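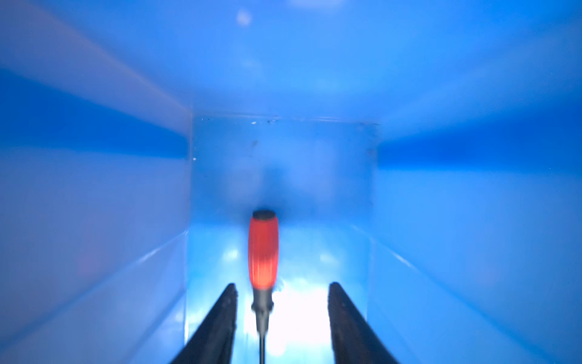 The tidy-up task took most of our time this month, and I'm writing it up the way I heard it, so sing out at the next meeting if I've got you wrong. Marjan opened at 7 pm and said she wants the sorting round sorted (sorry) before we touch anything else. We spent a good while on the red-handled screwdriver in the blue bin, with the gripper fingers either side of its shaft. Junpei likes going for the thin end, Bijan reckons the fat handle gives the rubber more to hang on to, and they went back and forth on it until Marjan called time. We agreed that each of them gets a turn on the practice night and we go with whichever grip drops fewer tools.

Present: Marjan Abbasi (chair), Bijan Ghasemi, Junpei Murakami, Aníbal Cabrera, and me, Gholamreza Safavi, on the keyboard again.

Last month's minutes: passed, once I'd fixed the spelling of Vamau, which is what we're calling the control program now. Please stop calling it "the thing".

Money: we have $715 in the account. Aníbal wants $90 of it for spare fingertips and I seconded that before he'd finished his sentence. Carried. Junpei also asked for $50 towards snacks for the practice night — carried even faster!

Sudano Cup: entries close in January. Marjan has the form and is still missing a team name. Rostami got two votes and Jasum got two, and I refused to be the decider, so it's back on the agenda next time. Bring something better if you can think of it.

Driving roster: the newer members feel they're getting the leftovers at the end of the night, and fair enough, they are. From now on the newer ones drive first and the old hands wait. Bijan grumbled a bit but he voted for it.
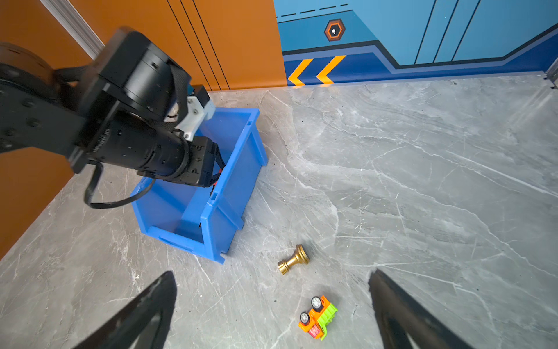 Do you need to know how to code to join the cup team?
Anyone in the club can drive or help with set-up, and Junpei will pair you up with a coder if you want to learn that side of it.

Other business: Aníbal asked whether we could log every dropped object, with a note on who was driving. We settled on logging the object and leaving the names off. He'll start a sheet and share it with everybody.

Jobs to do: Marjan to finish the entry form. Aníbal to order the fingertips. Junpei to book the practice night and write up the new driving order. Bijan to label the charger leads, which he also promised last time.

Closed at 8.30 pm. I've still got somebody's green drink bottle in my bag, so come and claim it.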